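Review: the Wojcik conference interpreting set (receiver, earpiece and belt clip)

Posted 12 March 2024

I've been taking minutes and sorting out delegations for regional government meetings for longer than I care to say, and in all that time I've had strong feelings about exactly one piece of kit – the little receiver you hang round your neck so you can hear the interpreter. Most of them are dreadful. So when our office in Wirkham hired a full set of the Wojcik ones for the cross-border policing talks, I took notes for you lot.

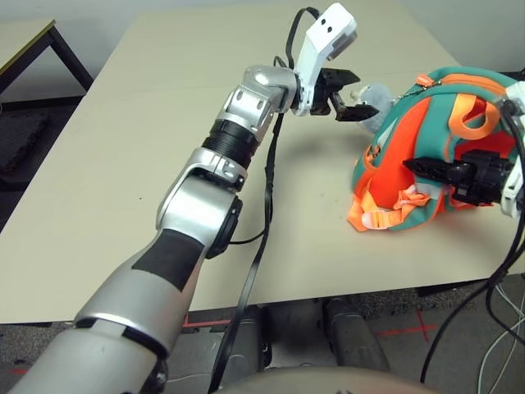
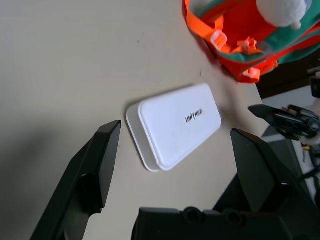 We had 50 receivers for three days of talks, two working languages plus Ukrainian on the second afternoon, and a big echoing council chamber with a ceiling that eats consonants. If you've ever sat through a deputy minister's opening remarks in there without amplification you'll know what I mean.

First thing, the sound. It's lovely! Really clear in the middle, where voices sit, and no hiss between sentences, which used to drive me up the wall with the Dillon sets we had before. Marichka Hladun was in the booth for the Ukrainian session and I could hear her turn a page. I could also hear her unwrap a cough sweet, but I'm not going to mark a receiver down for that.

Channel switching is a wheel on the side with a proper click to it. The Dillon ones had two tiny rubber buttons and you'd always get some poor head of department sitting politely through twenty minutes of the wrong language. With the wheel you can do it by feel under the table. My one grumble is that it goes round and round with no stop, so if you overshoot you have to look down at the display to see where you are, and the display is small. I wear reading glasses and I still had to hold it up to the window.

The earpiece is the single hook sort. Fine for an hour, sore by lunch. Bheki Mabuza, who was chairing, swapped ears at every coffee break and by the last day had given up and brought his own headphones in. They worked perfectly well in the socket, so do tell your delegates they can do that, as it isn't mentioned on the card that comes with the set.

Battery life was good. We charged everything overnight and never had one die, even on the day the joint statement ran on past seven because of an argument over the word "shall". The charging trays are heavy though, and the lids don't stay up on their own. I've got a bruise.

Range was the surprise. Sota Kaneko wandered off down the corridor to find the delegation from Mollden, who had gone to the wrong entrance, and he was still getting the German channel by the lifts. Great for him, slightly worrying for me! There is an encrypted mode and I'd say switch it on if you're discussing anything you wouldn't want overheard in the car park. It takes a few minutes to set up and the menu is horrible. Get the hire company to do it before they leave.

The belt clip is rubbish. Three snapped on the first morning. Use the lanyard.

On price, we paid 2000 for the hire including the transmitter and someone to set it up, and the deposit was 100 on top, which came back within the week. The Dillon quote was a bit lower but didn't include the setting up, and I've done that myself once and won't again.

Would I have them back? Yes, and I've already pencilled them in for the July meeting. I've asked for the over-ear headphones for the top table this time, and a few spare lanyards. If anyone has tried the newer Wojcik model with the bigger display, please leave a comment and tell me whether you can read it from a normal distance.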